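Brakidley lab posts first results from multi-finger hand comparison

Robotics news, February

The manipulation group at Brakidley has released the first part of a bench comparison between two control setups for a multi-fingered hand on a single arm. The test is a table-top sorting task with two baskets and a small set of objects. The group compared its existing controller, Follik, with a newer one called Holten, keeping the arm, hand and table the same for both.

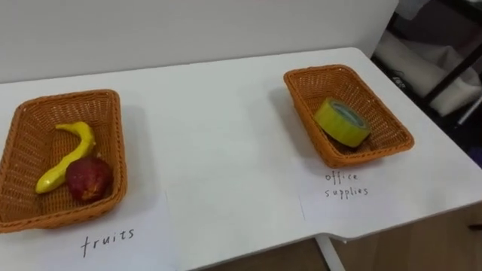
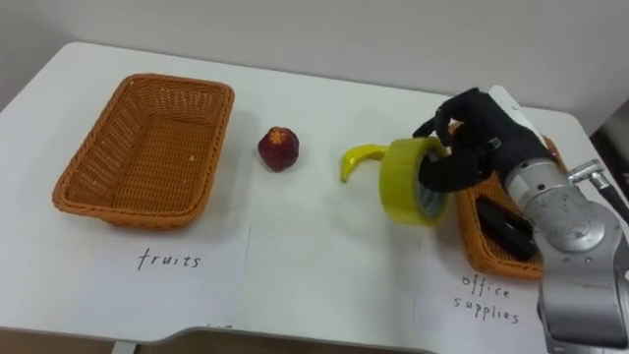
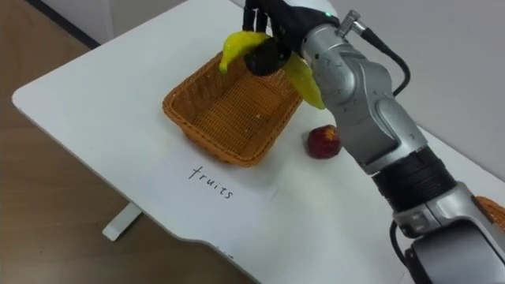 Sorting task at Brakidley, with wicker baskets for the two categories, fruits and office supplies.

Each trial starts with the objects on the table and the baskets empty or partly filled, depending on the trial sheet. The hand has to pick up one object, carry it to the correct basket and release it inside. A trial counts as a pass if the object ends up in the right basket and stays there after the hand has cleared the rim. Objects that hit the rim and fall back onto the table are logged as a separate failure type, apart from missed grasps.

The two controllers differ mainly in how they close the hand. Follik runs a fixed closing pattern chosen from a short table of grasp types, then holds position. Holten closes the fingers one by one and adjusts each joint on the basis of motor current until the load settles. Both take their target position from the same head camera, and both use the same arm planner, so differences in reach and approach angle should be small.

The group ran 3000 trials in total. Of these, 271 ended in failure under one controller or the other. Missed grasps made up the largest share, followed by objects that slipped during the lift. Rim contact was third. There were 89 cases of it, most of them with long objects carried at an angle to the basket.

The banana was the hardest item in the set for Follik. A grasp at the middle leaves both ends free, and if the hand closes slightly off center the object turns around the grasp point while the arm is moving. Follik does not correct for this. Holten reduces the turn but takes longer to close, and the report lists that delay as its main cost.

The tape roll gave the opposite result. With a rigid object and an open core, the fixed pattern worked well, and the group found no useful gain from current-based closing. On a few trials Holten kept tightening one finger against the inner side of the roll and tilted it before the lift. A limit on the closing time has been added to the current build to prevent this.

Round fruit was close to even between the two. The remaining failures there came mostly from the object rolling on first contact, before either controller had a stable hold. The report suggests a slower final approach for round items but does not include trials with that change.

Category selection was not part of the comparison. Labels are handwritten in lower case near the baskets, and the correct destination for each object was supplied to the controller in advance. A later phase will have the system read the labels from the head camera and choose the basket itself. The group notes that label position relative to the basket will have to be treated as variable, and that the arm can block part of the view during a carry.

Camera placement is the other open item. The head view gives good coverage of the table before a grasp, but the hand and forearm hide part of the right side of the work area once the arm is extended. A second camera mount, supplied by Ilie, is being fitted for the next round. It will be tested both as a replacement for the head camera during the carry and as an added view.

The comparison has some limits that the report states plainly. All trials used one arm. Lighting was kept even throughout, and the basket type was not changed. The results should not be read across to cluttered bins or to soft items, neither of which was tested.

The next phase is planned at 2000 trials and will use the same pass criteria. The trial sheets and the log format from the first phase are available from the group on request. Raw motor current data will be released after the timing fields have been checked, as a clock offset was found in part of the Holten set.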